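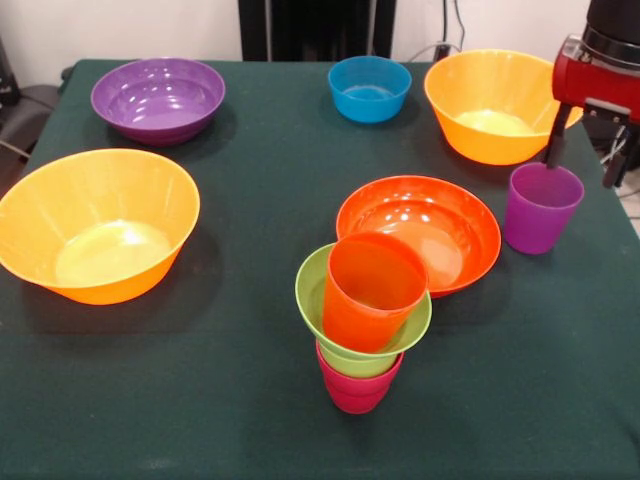 *The gripper at the purple cup during a stacking trial at the Skarkeck laboratory.*

A robot arm taught with a few hours of human guidance can now stack bowls and cups it has not handled before, according to researchers at the Skarkeck robotics laboratory.

The group released its results in October. It says the arm finished 19 more trials out of every 200 than the same machine did under the laboratory's earlier method, with no change to the arm, the gripper or the cameras.

The method is called Wotard. It deals with a common problem in the field – robots that learn by copying people tend to do well for the first few moves, then drift into positions their teachers never showed them. Once there, they often repeat the same mistake until somebody stops them.

"You can show a robot a perfect stack as many times as you like," said Anastasia Kouris, who led the work. "It will learn what a perfect stack looks like. It won't learn what to do when the second bowl goes down crooked."

Her team took a different approach to gathering the examples. People steering the arm were asked to begin many of their runs from awkward arrangements. Some had a bowl sitting at a slant on a cup, or a cup placed inside a bowl that was itself badly seated. The operator then either carried on or took the pile apart, whichever they thought best.

The laboratory collected 3,000 of these short runs. A third of them started from a poor arrangement of some kind, and the rest from dishes spread out on the table.

The dishes are plastic and come in several colours and shapes, with wide, shallow bowls as well as deep ones that flare towards the rim. They are set out on a dark green cloth, which the team kept throughout so that results from different months could be compared. Glare on the shiny plastic was left alone. Kouris said earlier work at the laboratory had used dull-surfaced blocks, and that the software struggled when it was moved on to anything with a shine.

In tests, the arm is given a table of loose dishes and told which should end up together. A trial counts as finished if the pile stands by itself after the gripper has moved away. Piles that lean are allowed. Those that fall before the arm has withdrawn are marked as failures, as are trials in which a dish leaves the table.

Each version of the software was given 200 trials. The dishes were put out by a member of staff who did not know which version was running.

The biggest gains came with cups. Under the older method the gripper would often come down on a rim instead of putting one finger inside and one outside, and would then push the cup across the cloth. The new version still does this at times, but it is more likely to lift clear and try again from another side.

Bowls were a smaller success. Wide, shallow ones remain hard to pick up when they are close to something taller, as there is little room for the fingers. The paper lists this as the main cause of failed trials.

Speed is the other weak point. The arm took longer on average than it did with the older software, mainly through the extra attempts. Kouris said the team had made no effort to shorten the runs and would look at it next.

Economou, a catering equipment firm that paid for part of the study, is interested in the method for clearing and sorting trays. It said it had no plans for a product at this stage. The remaining money came from Rirno, a fund that supports early work in automation.

The study has limits, which the authors set out at some length. All the trials were done with one arm, on one table, under the same overhead lights. No glass or china was used. The arm was never asked to deal with dishes that had food or water in them, and the researchers say they would expect it to do badly if it were.

There is also the matter of who did the teaching. The runs were recorded by 11 operators, most of them students at the laboratory, and the paper notes that their habits differed a good deal. Two preferred to take any doubtful pile apart and start again, while others would nudge a dish into place. The software appears to have picked up both habits, and the team could not always say why it chose one over the other in a given trial.

"We'd like to be able to ask it," Kouris said. "At the moment we watch the recordings and argue."

The group plans to repeat the trials with a second arm and a different gripper, using the same set of recorded runs. It also wants to find out how many of the awkward starts are really needed, as they take longer to record than ordinary ones – an operator has to build the bad pile by hand before each run begins.

The recorded runs will be made available to other laboratories once they have been checked and labelled.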